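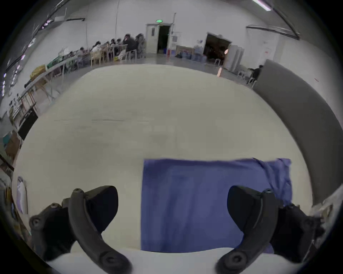 How to write a match report for your local footy club

I've been writing up the Dritwood seniors for a few winters now, and every season somebody who has just been handed the job asks me how I do it. Usually this is in the car park, after the siren, with my notes going soggy. So I've finally typed it up. It's Aussie rules, but if you cover netball or soccer most of it will still work for you.

Before the game

Get both team lists and check the spelling of every name. Then check the jumper numbers against who actually runs out, as late changes hardly ever make it onto the sheet. My first report gave a best-on-ground to a bloke who was home with gastro, and his mum still brings it up.

Rule up a page in your notebook for each quarter. Leave a wide margin down the right-hand side for your own thoughts (wind, umpiring grumbles, who's limping). I use a pencil. Pens give up in the rain, and typing on a phone means you miss the next goal — I've missed plenty that way.

During the game

Write down every goal as it happens: the clock, the kicker and how it came about. Keep it short. One of mine from the Trotura game reads "Q2, Soliman, snap, left foot, off hands" and that was enough to bring the whole thing back to me on the couch that night.

Behinds I only note as a tally, unless one of them was a shocker from the goal square, in which case it gets a word or two. Write the score down at every break and have a look at the scoreboard while you're at it. If the two don't match, go and ask the scorers straight away, while they can still remember.

Try to watch off the ball for a few minutes each quarter too. Everyone at the ground saw the goals! Not many people saw Latifa Soliman drag her opponent up to the wing over and over so there was room for somebody else to lead into.

After the game

Ask the coach one question. I like "what changed after half-time?" because something always did, even in a thrashing. If you ask for "thoughts on the game" you'll hear that the girls gave a hundred and ten per cent, and you'll have to print it.

Read the quote back before you walk off.

Writing it up

Put the result in the first sentence. I know it's tempting to start with the weather, and I've done it heaps of times, but people scrolling at the servo want to know who won.

Next, pick the bit where the game was decided and write that before anything else. Against Gaber we were in front at the first two changes and then got run over in the third, so the third quarter got most of the report and the good start got two lines. Going through all four quarters in order at the same length makes everything sound equally important.

I aim for 200 words for the club newsletter and let myself go a bit longer on the website. If I'm over, the adjectives go first.

Be careful with losses. You can say the kicking was poor when it was, but don't hang it on one player, and never do it with juniors. "We had the ball inside fifty often enough and couldn't finish" tells the story fine.

Milestones need checking properly. When Marjorie Yeoman played her 279th game I had it from three different people as three different numbers, and the only one who had it right was Marjorie. Ask the player, then ask whoever keeps the records, and don't publish until they agree.

Finishing off

Goalkickers and best players go at the bottom, in the same order every week. Then leave the report alone for 20 minutes, make a cuppa, and read it out loud. You'll trip over the clumsy bits.

Ours is due by 9 pm. I send it at 8.55 most weeks, and then I find the typo.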